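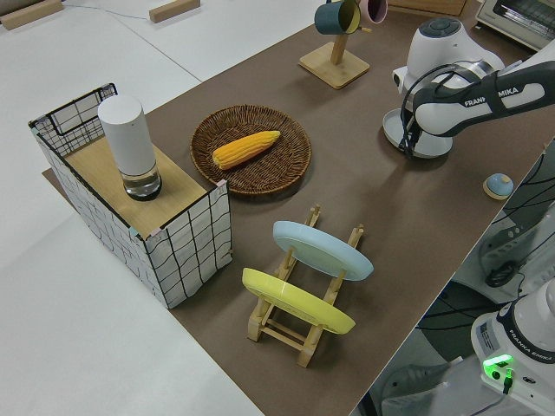

Spatial memory is an easy thing to sell and a hard thing to measure. The Sernunent group studies how people remember where objects are, and we get a lot of questions from people who have read something about brain training. Our material is dull on purpose: a storage basket with a board across its top, say, or a couple of small wooden blocks lying on a white table. We doubt most of the big claims, including a few of our own.

Does the Thevar game improve my memory?
It improves your score on Thevar. We have yet to see good evidence that it helps you find your keys. Of 531 people who signed up for our own trial, 61 dropped out, and we would be wary of anyone who leaves that sort of figure out.

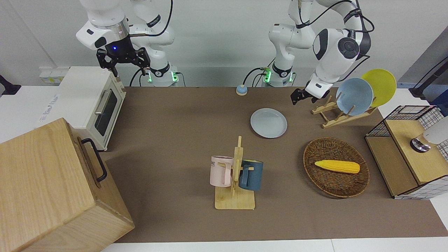

Can you see a memory in a brain scan?
No. A scan shows changes in blood flow, and the rest is inference. People tend to do better when objects sit in a familiar sort of setting, and a toaster oven and a wooden dish rack on the same worktop say "kitchen" straight away. Which cells are doing the work is another matter - we can't tell you from a scan.

Is 60 minutes of testing enough?
For some questions. It won't tell you how anyone will be doing in a year. 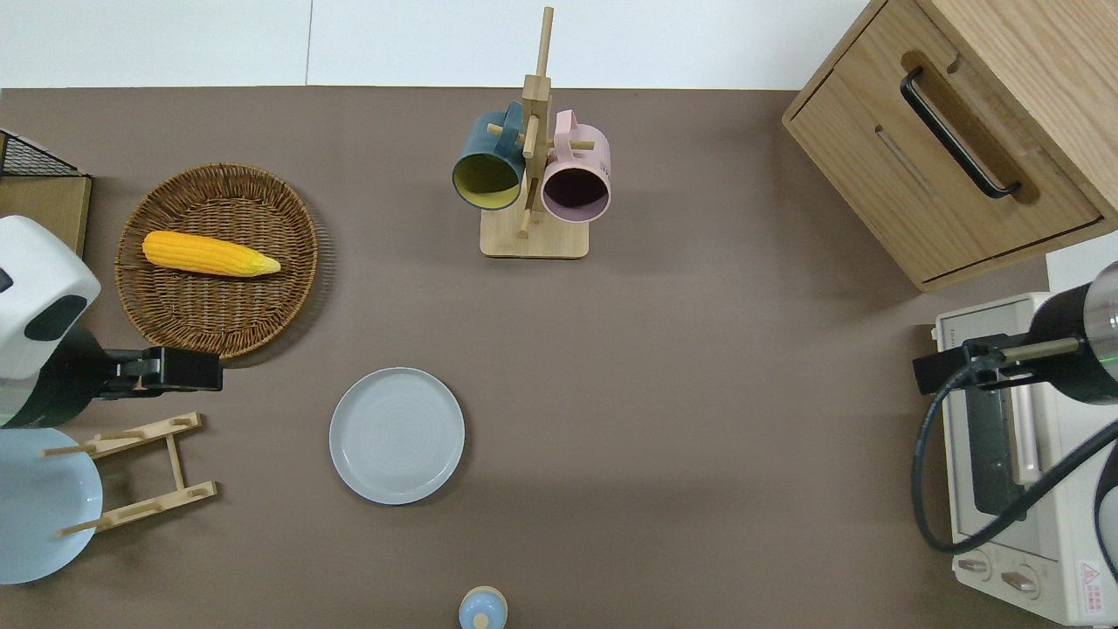

What about the Skukora headband?
We tried 2 of them and got different readings from the same person. Draw your own conclusions.

Who pays for all this?
Tonora, which has no say in what we publish. You are right to ask.
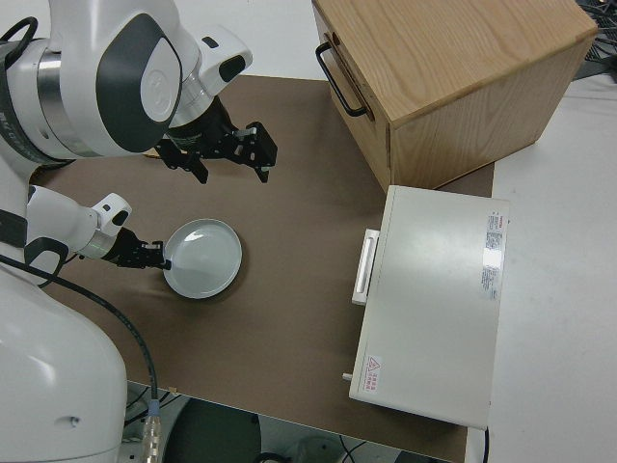
A round white plate on a brown tabletop.

Will I get my results?
Yes, by post, usually in May.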